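Teleoperation in Komora, part two: the hand catches up

The first round of demonstrations went badly, mostly through my own choice of mapping. I had the glove driving joint angles directly, on the theory that a finger is a finger. It works well enough for waving. For grasping it is poor, as the robot's finger segments are not in the same proportions as mine, and a pinch that closes on my side leaves a gap on the other.

Agnes Engström suggested retargeting on fingertip positions instead, with a small penalty on joint velocity to stop the solver flipping between solutions. I wrote that up over two evenings in November. The solver is warm-started from the previous pose and gets a fixed number of iterations, so it never holds up the control loop. If it hasn't converged it sends what it has.

Wrist pose comes from a tracker strapped to the back of the glove. I added a clutch on a foot pedal: press, and the arm holds while I move my own arm somewhere more comfortable. Without it I ran out of reach before the robot did.

Everything is recorded in simulation for now. The view I work from is fixed to the robot's head and looks down at the workspace, which makes height hard to judge. I tried a second inset view from the side and turned it off again after an hour, having spent most of that hour looking at the wrong one.
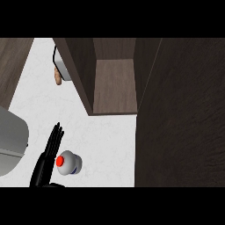
Hand reaching towards the container, fingers together, red cap towards the hand.

Small round objects are the awkward case. If one finger arrives early the container rolls, and then the demonstration is partly a recording of me chasing it. I keep some of those, as a policy that has only seen clean approaches has no idea what to do after a nudge. The ones where I lose it altogether are deleted.

So far I have 237 demonstrations saved. The target is 2000, which at my present rate is more sitting in a chair than I would like. Friction is still a guess. I raised it on the fingertips until objects stopped sliding out, then lowered it until the grasps looked less like glue, and left it there.

Still to do: log the clutch state alongside the joint commands (I forgot, and the pauses now look like hesitation), trim idle time at the start of each episode, and try the same retargeting code with the left hand, where I expect a sign error.

2 comments
Share this post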